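**Stondis, 1 January 2022** - The Govgate Family Resource Center has opened registration for its school backpack exchange, which will run through the end of the month. Families may bring in a backpack a child has outgrown and choose a larger one at no charge.

The exchange began in September as a trial at 2 schools and handed out 800 bags. The center has since received a grant of $2740 from the Drukitness Fund to cover cleaning supplies, replacement zippers and storage shelving.
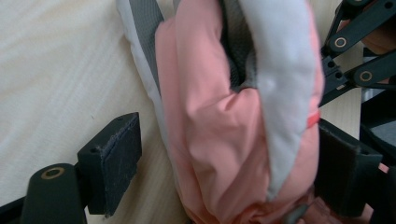 Donated bags are emptied, checked and sorted by size on the tables in the main hall. Staff look closely at the shoulder straps and the seams, where school bags tend to wear first. Bags with small tears are set aside for mending. Those with broken straps are not accepted.

"Parents ask for padded straps more than anything else," said Nia Bellis, program coordinator. "Children ask for a color."

Soft fabric backpacks may be folded for drop-off, but all pockets should be empty. Name labels should be removed or covered. Lunch bags and pencil cases are also welcome - rolling luggage is not.

Each household may request up to three backpacks. Registration forms are available at the front desk, and questions may be directed to Archana Rathore in the center's main office.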